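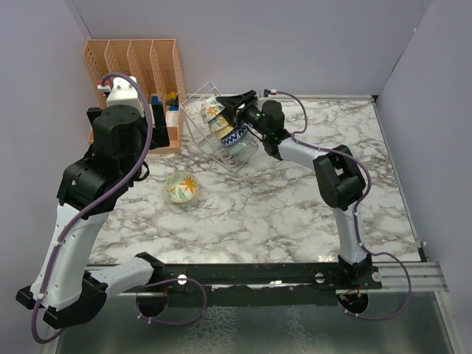

Bowls by the boxful: Amato's dish lending shelf heads into its second year

By Sandamali Navaratnam
January
4 min read

If you have ever stood in your kitchen an hour before company comes, counting out soup bowls and coming up short, you will understand right away why people in Laltanora have grown so fond of the lending shelf at Amato, the housewares store at the bottom of Jiranov Street. The shelf started its second year this month, and it has gotten so busy that it's moving out of its corner by the register and into the old stockroom, where there is space for proper drying racks and a long table to pack at.

For anyone who hasn't been in yet, it works much like a library. You fill out a card, you pick out your dishes, and you bring them home for up to a week. There's no charge, though there is a jar by the door, and most people seem to find something in their coat pocket to drop in it. When you're through, you wash everything, dry it as well as you can and carry it back in the same box. Ginevra Greco, whose family has had the store since before I moved to town, says the shelf lent out just over 4,000 pieces in its first year, from dinner plates to gravy boats. By a long stretch, the thing people asked for most was the decorated bowl.

"I thought it would be plates," she told me on Thursday, up to her elbows in the sink in back. "I bought plates! I had plates stacked to my chin. And everybody came in wanting bowls, and they wanted the pretty ones, the ones with a pattern. I suppose soup and chili and ice cream all go in a bowl, and when you set one down in front of somebody it looks like you went to some trouble."

So she went looking for more of them, at estate sales and church rummage tables and, on one very long Saturday, in the basement of the old Arkari hotel, which was clearing out its dining room and let her have whatever she could get up the stairs. The shelf now has 143 bowls, hardly any of them in full sets, and Greco is happy to leave it that way. She pairs them up by size so they'll nest together nicely and doesn't fuss over whether the patterns go. Borrowers have come around to it too. One couple put almost 70 mismatched bowls out at their wedding supper in the fall, and Greco still gets asked about it by guests who have tracked her down to find out where a certain one came from.

The stockroom itself is nothing fancy, but it has been a nice thing to watch come together over the past few weeks. The shelves that used to hold canning jars have been scrubbed down and lined. There is a deep sink along one side, and next to it a good run of counter given over to wire dish racks, the plain kind many of us have at home beside the faucet. Greco has tried all sorts of ways of drying a big load of bowls, and she has come back to standing them up in the slots, one close behind another, so the water runs off and the air can get in between. Stacked while they're damp, she says, they hold a little ring of water at the foot and go back on the shelf smelling like a pond. (I went home and did mine her way that same evening, and I'm a convert.)

She does have a few requests for people borrowing this winter, and she asked me to pass them along. Please keep anything with gold or silver trim out of the dishwasher and out of the microwave. If a bowl gets chipped, bring it back anyway and tell her, and she'll find you another one and won't scold. Wrap each piece in a dish towel or a sheet of newspaper for the ride home, even if you only live around the corner. And if you are planning something big, a reunion or a graduation supper, let her know 2 weeks ahead so she can pull the sizes you need before somebody else walks off with them.

She would also be glad of donations, within reason. Soup and cereal sizes are always welcome, and so are serving bowls with a good wide rim. What she can't take any more of is coffee mugs. There is a whole closet of coffee mugs, and she would love for you to come and have some.

The new room opens to borrowers this Thursday at ten in the morning, with lentil soup on the stove out front and bread from the bakery next door. You're asked to choose a bowl from the shelf when you come in, eat from it as long as the soup lasts, and then wash it and stand it in the rack for the next person. I've already got my eye on a blue one with a little bird down at the bottom, which you don't get to see until you've finished your soup, and I'd take it kindly if the rest of you would leave it for me.

Amato is open every day but Monday. The lending shelf keeps the same hours as the store, and cards can be filled out at the register.

We use cookies to remember your settings and to see which stories people read. By staying on this page you agree to their use.

Get the week's local news in your inbox. Sign up for our newsletter.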